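How to compare two gripper finger sets in simulation before you buy either

I put off writing this up for ages, as I kept thinking one more run would settle it. It didn't, so you're getting the method and you can make up your own mind about the fingers!

The job is simple enough. We want an arm that can close on a fixed upright rod without bumping into whatever is next to it, and we had two finger sets on the shortlist, the Ondel slims and the Uibo wides. Both cost real money. Setting them loose in a simulator costs an afternoon and a lot of tea, so I did that first, with a kitchen-style set-up (wooden panelling, a big dark housing hanging over the front of it) and the camera mounted on the wrist, looking out past the fingers.
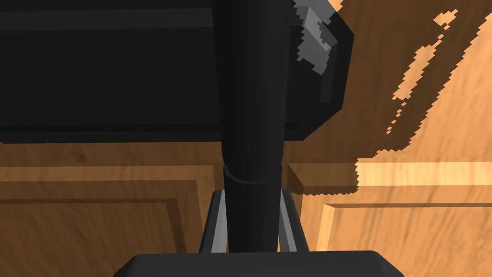
Plolgate Robotics Club — Arms & Grippers Group
Updated February 2025

What you'll need

A simulator that lets you swap the gripper without rebuilding the whole arm. I use Tolovau, but the steps carry over. You'll also want a model of each finger set, a wrist camera, and somewhere to keep your logs that isn't your desktop (I speak from experience).

Step 1. Fix everything that isn't the gripper

Same arm, same start position, same lights, same closing speed. I got this wrong back in May and spent a whole evening being very impressed by the Uibo fingers, when all I'd done was start them nearer the target. Save the start position as a file and load it every time. Don't drag the arm there by hand, however good your eye is.

Step 2. Put the camera where it can see the fingertips

Mount it on the wrist and tilt it until both fingers come up from the bottom of the view with the palm just showing beneath them. If you can't see any palm you'll struggle to judge whether you're centred. If you can see loads of it, you're wasting half your view on a plain grey block. It took me 11 goes to find a tilt I liked, and then I forgot to save it. Save it!

Step 3. Turn the shadows down

This one surprised me. I'd left the shadow quality on high because it looked lovely, and every run crawled. Dropping it gives you blocky, stair-stepped edges wherever light meets dark, and the wood ends up with odd little speckles along the boundaries. It's ugly, but it makes no difference at all to how the fingers touch things, and I went from doing a few runs between cups of tea to doing 800 in one sitting.

If you're going to train anything on the camera pictures, that's another matter. Leave the shadows on high for that and go and make dinner.

Step 4. Line up before you close

Bring the hand in so that there's a gap on both sides of the rod, and stop there. Grab a still from the wrist camera at that point on every single run. I look for two slivers of background of much the same width, one either side. When one sliver vanishes, that finger is going to touch first and shove the rod sideways, and then you're measuring your own bad aim and not the gripper.
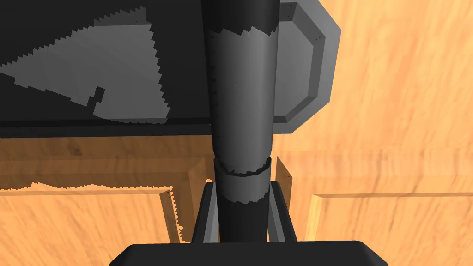 Nudge the wrist a tiny bit at a time if you need to. I move in steps of a millimetre, and I'd rather take 15 small ones than two big ones and a swear word.

Step 5. Close, pull, log

Close the fingers, pull straight back, and write down three things: did both fingers touch, did the grip hold through the pull, and did any part of the hand hit the panelling or the housing. Yes or no for each. I tried a scoring system for a while and it was hopeless, I gave everything a seven.

What I got

I did 2,086 runs in the end, split evenly between the two sets. The Uibo wides were more forgiving when the line-up was a bit off, and I did enjoy that. They also caught the raised edges of the panels far more often, especially coming in low. The Ondel slims hardly ever caught anything, but they really do want you to be centred.

I'm leaning towards the slims for our arm — our cupboard corners are tight and I can always work on my aim. If you've got open space around your target I'd go for the wides without much fuss.

Next job is trying both with a softer pad on the inner face. The contact settings for that are a pain, so it'll get its own page once I've stopped making the fingers sink into the rod.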